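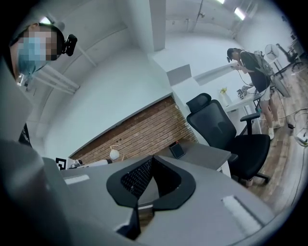

**Est-ce qu'il faut savoir programmer pour nous confier un essai de pince ?**

Il faut surtout savoir ce que vous voulez attraper. Le reste – le câblage, les scripts, les réglages de force – c'est notre boulot, et on aime plutôt ça.

## Qui on est

Moi c'est Vilmos Pintér, et j'ai monté Grorkel après des années passées à acheter des préhenseurs sur catalogue pour les retrouver six mois plus tard au fond d'un tiroir. Vous voyez le genre : la fiche technique est superbe, la vidéo du fabricant aussi, et puis un jour on présente à la pince un sachet de salade un peu mou et tout le monde regarde ses chaussures. Je me suis dit qu'il devait y avoir de la place pour un petit atelier qui essaie le matériel avec les vrais objets des vrais clients, et qui raconte ensuite ce qui s'est passé, y compris quand c'est moche !

On compare des pinces, des bras, des caméras et des contrôleurs. On ne vend rien de tout ça. Pas de commission, pas de carte de revendeur, et quand un fabricant nous prête une pièce, c'est écrit dans le rapport.

## Comment se passe un essai

Vous nous envoyez une caisse avec vos objets (les abîmés aussi, s'il vous plaît, ce sont les plus intéressants). On en discute au téléphone, on choisit ensemble les pinces candidates, trois le plus souvent, et on part sur une série de prises. Chaque prise est notée : tenue, glissée, ratée, ou tenue mais objet écrasé. Cette dernière case, je l'ai ajoutée après une mémorable histoire de tomates cerises dont je vous épargne les détails.

On commence souvent avec la pince en main, sans bras du tout. C'est rapide, on sent tout de suite si la forme des mors convient, et on peut changer d'angle dix fois de suite sans toucher à une ligne de code. Les mors souples en V, par exemple, on a appris à les aimer comme ça, en tournant autour des objets. Ensuite seulement on passe au bras et on voit ce qui survit au changement : parfois le classement s'inverse complètement.

Pour Plovham, qui prépare des colis de quincaillerie, on est montés à 982 prises avec la même paire de mors. Pour le projet Szalai, des flacons à bouchon étroit, on s'est arrêtés à 627 : la deuxième pince avait déjà tellement d'avance que continuer revenait à facturer du vent.

## Ce qu'on ne fait pas

Pas d'intégration en usine, pas de certification sécurité, pas de charges lourdes. Si votre pièce pèse plus de 13 kilos, je vous donnerai volontiers d'autres adresses.

## Firkatitz, notre carnet de bord

Tous nos essais passent par Firkatitz, un outil maison qui range les vidéos, les notes et les réglages côte à côte. Il est franchement laid (c'est moi qui ai choisi les couleurs, j'assume), mais il permet de retrouver n'importe quelle prise en quelques secondes, et les clients y ont accès pendant toute la durée de l'essai. Certains s'y connectent à 7 h du matin et m'appellent à 7 h 10 – ça me va très bien, je suis déjà au café.

## Passer nous voir

L'atelier se visite sur simple message, sauf en août, quand on ferme pour tout réétalonner. Venez avec un objet pénible dans la poche et on l'essaiera pendant que vous êtes là. Pour le stationnement, entrez par la cour, le portail de la rue reste fermé le matin.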